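**Projektbericht, Teil 3: Der Deckel und die Wahrnehmung**
Modul Softwareprojekt Robotik, Gruppe Ulerby, Stand Oktober

Im letzten Teil hatte ich ja groß angekündigt, dass Yeo (so heißt unser Planer, fragt nicht) bis zum Semesterstart flache Objekte greifen kann. Tja. Greifen kann er, nur die Posen, die er von der Wahrnehmung bekommt, waren anfangs ziemlicher Quatsch. Deshalb geht es diesmal fast nur um Kostlow, unser Modul für Segmentierung und Lageschätzung.

Angefangen habe ich mit einer simplen Farbschwelle im HSV-Raum. Grüner Deckel auf dunkelgrauer Matte, was soll da schiefgehen? Einiges! Der Deckel glänzt, und der Glanzfleck hat mir regelmäßig ein Loch in die Maske gefressen. Der Schwerpunkt wanderte dann munter zur Seite, und der Planer ist brav hinterhergefahren. Inzwischen fitte ich eine Ellipse auf die äußere Kontur, da ist mir das Loch in der Mitte egal. Ein paar Zeilen Code, drei Abende Fehlersuche.

### Daten und Auswertung

Aufgezeichnet haben wir 603 Durchläufe, verwaltet mit Skoscombe. Das ist unser selbst geschriebenes Log-Tool, und ich mag es inzwischen richtig gern, auch wenn die Oberfläche aussieht wie ein Steuerformular. Insgesamt liegen da jetzt 2875 gelabelte Einzelbilder drin. Die Wahrnehmung läuft mit 30 Hz, gefiltert wird über sieben Frames per Median. Mehr Frames habe ich probiert, das wurde aber so träge, dass man beim Zusehen wahnsinnig wird.

### Planung

Yeo bekommt nur noch Mittelpunkt, Radius und Höhe des Rands. Daraus baut er eine Vorposition senkrecht über dem Objekt und fährt dann kartesisch runter. Eine Drehung um die Hochachse lasse ich frei, der Deckel ist ja rund, und die inverse Kinematik freut sich über den Spielraum. Vorher hatte ich den Winkel fest auf null, und der Solver ist am Rand des Arbeitsraums ständig ausgestiegen (ja, das hätte mir früher auffallen können).

### Was noch offen ist

- Abbruch, wenn die Ellipse zwischen zwei Frames springt
- Zweites Objekt auf der Matte, bisher nur in der Simulation
- Koordinaten der Matte aus der Konfigdatei lesen statt aus meinem Kopf

Der letzte Punkt nervt mich am meisten, weil bei jeder neuen Kalibrierung wieder jemand die alten Werte erwischt. Den Startzustand mit dem Deckel in der Nähe der Mattenmitte nehme ich bis dahin als Referenz für alle Tests. 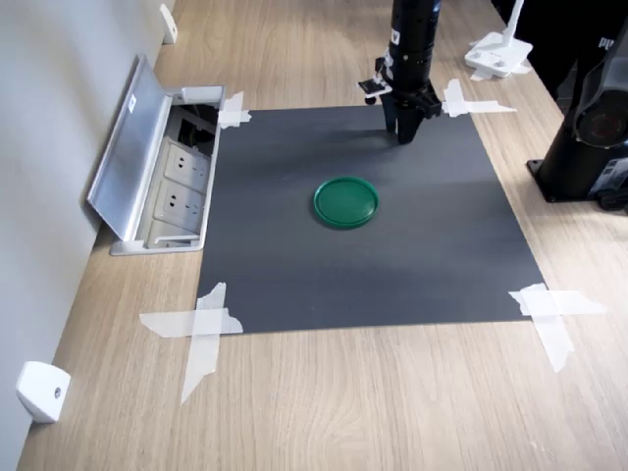
Kommentar aus der Nachbargruppe: Probiert bei der freien Drehung mal, den Winkel zu nehmen, der am nächsten an der aktuellen Gelenkstellung liegt. Bei uns hat der Arm sonst gern eine halbe Umdrehung extra gemacht, und im Log sah das trotzdem nach einem gültigen Plan aus.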